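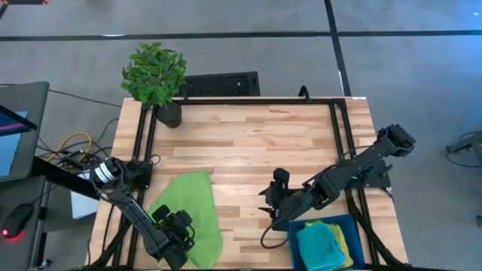
By Catalina Yáñez
Fiction | 7 min read

My aunt Gisela left the plant to whoever wanted it least. That was the wording. Her lawyer, a damp man named Cabral, read it aloud twice, because he had charged us for the hour and there wasn't much else in the will.

"To the member of my family who wants it least," he said, "I leave the plant, along with $3000 for its upkeep."

There were four of us in his office on a Tuesday in January. Until he got to the money, every one of us had wanted it the least. My cousin Ternent (his mother named him after the town where her car broke down) had already said he was allergic to anything in a pot. My brother was looking at his phone. My mother had announced in the elevator that if Gisela had left her that plant she would put it out with the recycling, pot and all.

"How do you mean, three thousand?" said my mother.

"Dollars," said Cabral.

You could hear the radiator.

"I hate it more than any of you," Ternent said. "I've always hated it. Ask anyone."

"You never even met it," said my brother.

"I hated it from a distance."

Cabral wrote something down. He explained that the will named him sole judge of who wanted it least, and that he would take statements. He would rather do them one at a time. He would also, he was sorry to say, have to bill the estate.

My mother went first and was in there 30 minutes. She told me later that she'd opened with Thanksgiving, the year Gisela brought the plant to dinner and asked for it to be seated. Then she did the trip to Jindard, when the two of them were girls of fifty and shared a hotel room, and Gisela turned the air conditioning off every night for the sake of a thing in a coffee can that she had carried on her lap on the bus.

"Was it the same plant?" Cabral had asked.

"It was the same attitude," said my mother.

Ternent brought in a doctor's note. It was for his knee, but he felt it showed a pattern. My brother said that he didn't hate the plant, he simply felt nothing toward it, and that feeling nothing was surely the least a person could want. Cabral told him this was the most interesting argument he'd heard all day and wrote on the pad for some time. My mother didn't speak to my brother until we were back at the car.

I should say something about Gisela here. She sold insurance for most of her life and was very good at it, mainly because people would sign things to make her leave. She never married. She named the plant Cleltia, and when you asked her why, she said that was its name. It had a birthday, and we got cards. On the card it would say "Another year!" in Gisela's handwriting, and then under that, in slightly different handwriting, "Thank you for the socks," though none of us had ever sent any socks.

When I was nine I stayed with her for a week while my parents were deciding whether to keep being my parents in the same house. She put me in charge of watering. She gave me a measuring cup and stood behind me with her arms folded, and when I spilled some on the rug she said, "Well, now the rug's had a drink too," and that was the end of it. I don't remember much else from that week. We ate a lot of canned peaches. At night I could hear her in the kitchen telling Cleltia about her day, who had signed and who hadn't, and I used to fall asleep before she got to the end.

So when it was my turn I sat down across from Cabral and he uncapped his pen.

"And how much do you not want it?" he asked.

I had a speech. I'd worked on it in the hallway and it was pretty strong. I had my rent in mind, and a tooth that had been quoted to me at $2000, and I was going to say the plant had ruined my childhood.

"I'd like it, please," I said.

He put the cap back on the pen.

"You understand that's disqualifying."

"I know."

"You understand I've got a man out there with a doctor's note."

"I know. I just thought somebody should say it."

Cabral looked at me for a while. Then he opened a drawer and took out an envelope with my name on it, in the second handwriting, the one from under "Another year!" He seemed embarrassed about it. He said he had been told to hand it over if anyone asked for the plant nicely, and that he had personally advised against the whole arrangement.

There was no check in it. There was a birthday card, unused, and a note that said, "Water Sundays. Likes the radio but not the talk shows. Don't let your mother near it."

The $3000 went to my brother, for feeling nothing. He was unbearable all spring. Under the terms he had to spend it on upkeep, so every month he has to drive over to my apartment with a bag of potting soil and the receipt, and stand in the kitchen while I check it.

He's started bringing the socks, too. I haven't asked him about it.

More Fiction
The Last Honest Mattress Salesman
My Father's Boat, Which Was a Car
Two Weeks in Jindard With the Wrong Suitcase
A Complaint Regarding the Choir
What the Dentist Heard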